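Prepaid software: expense it now or spread it?

Erkance75
Hi all, hoping for a little help with our books at Jivmont. We paid $3000 in April for a year of Judura and I'd love to just expense the whole thing and be done (we're on accrual, sadly). 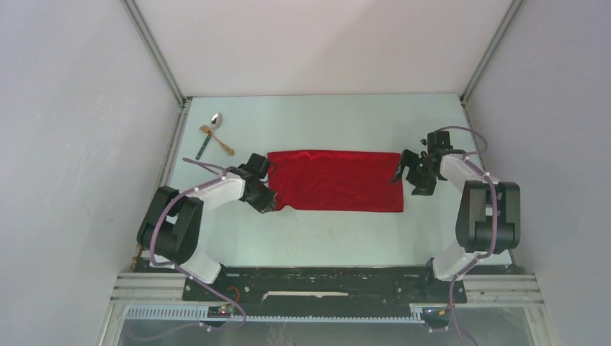
Red cloth between the two arms

Ross109
Oh, I feel for you! But it really should sit in prepaid expenses, and then you move $250 over each month. It's a two-minute entry once you set it to repeat.

ledgerlark
I'll gently disagree with Ross109. If your policy has a cutoff and this falls under it, expense it and go enjoy your evening.
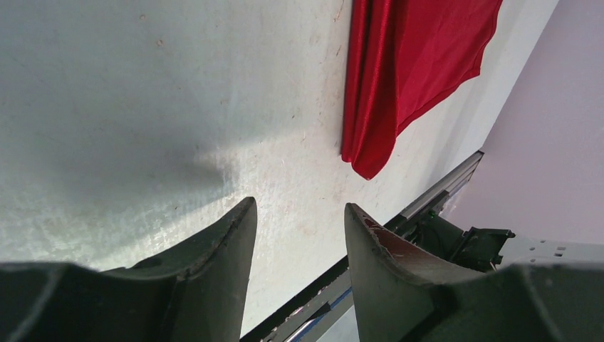 Gripper fingers, white tabletop behind

Erkance75
Thank you both, so kind! We have no written cutoff, so prepaid it is for now, and I'll ask our CPA about adding one.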